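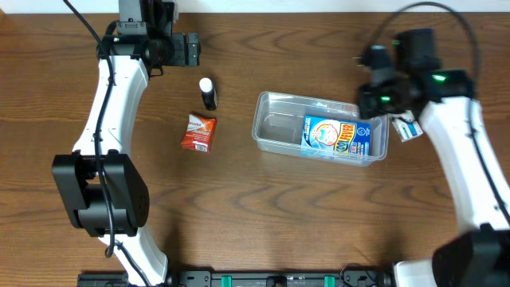 Right, I promised a few of you I'd write up how I look after old tables, so settle in with a cup of tea, it's going to be a long one. It all started with my aunt's dining table, which came to me when she moved to a smaller flat in Sostthorpe, and which I very nearly ruined in the first week. If yours has that warm orange-brown colour with dark wavy grain running through it, then please, please go gently, because that colour is the whole pleasure of the thing and a heavy hand with sandpaper will have it off before you've finished your tea.

2/ So what did I do in that first week? I went at a cup ring with kitchen spray cleaner. It left a dull patch the size of a saucer and I could have cried. My neighbour Kamran Kiani came round, had a look, tutted quite a lot, and told me to put everything down and do nothing for a few days. Best advice I've had about furniture!

3/ Start with the dust. A soft dry cloth, along the grain, then one that's barely damp (wring it out, then wring it out again), then a dry one straight after. I do mine on a Sunday evening with the radio on and I've come to look forward to it.

4/ White rings are usually in the finish and can often be coaxed out. Black ones have gone deeper and I leave them alone – my aunt's table has one from a plant pot and I've grown fond of it.

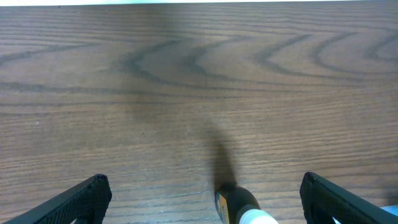
5/ For the white ones I use a little soft wax on a cotton cloth, small circles, hardly any pressure, and then I leave it overnight. Sometimes it takes three goes. Try it underneath first, or on the inside of a leg, somewhere your mother-in-law won't look.

6/ Several of you asked which wax. I get mine from Dehghan, the little hardware shop behind the bus station. The tin is 241 grams, which is an odd amount, and it has lasted me ages. I paid 9 pounds for it. Mahnaz Arabzadeh prefers the Nenero oil and her sideboard looks lovely, so I'm not going to argue with her (I have argued with her, at length, and lost).

7/ Whatever you choose, put on much less than you think. I used to slather it, and the top stayed sticky for a fortnight and collected every crumb in the house. Now I give it some 60 minutes and then buff with an old pillowcase.

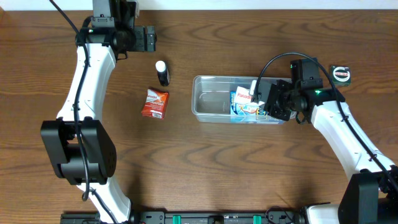

Last edited 2026-08-27

8/ Edited to add, as I've had a few messages about heat: yes, mats under everything hot, always, even the teapot. I use cork ones with felt on the back. Radiators are hard on old wood too. I pulled our table away from the wall last winter and the gap between the leaves has stopped getting wider, so I'm calling that a win.

9/ And sunlight! Swap the table end to end now and then if it sits by a window. I left a runner on ours all summer once and there was a pale stripe down either side of it that took until the next spring to even out.

10/ I'll do chairs in September, once I've worked out what to do about the wobbly one. Mahnaz says glue, Kamran says clamps and patience. If anybody has re-caned a seat themselves, do tell me how you got on, I've got two waiting in the shed.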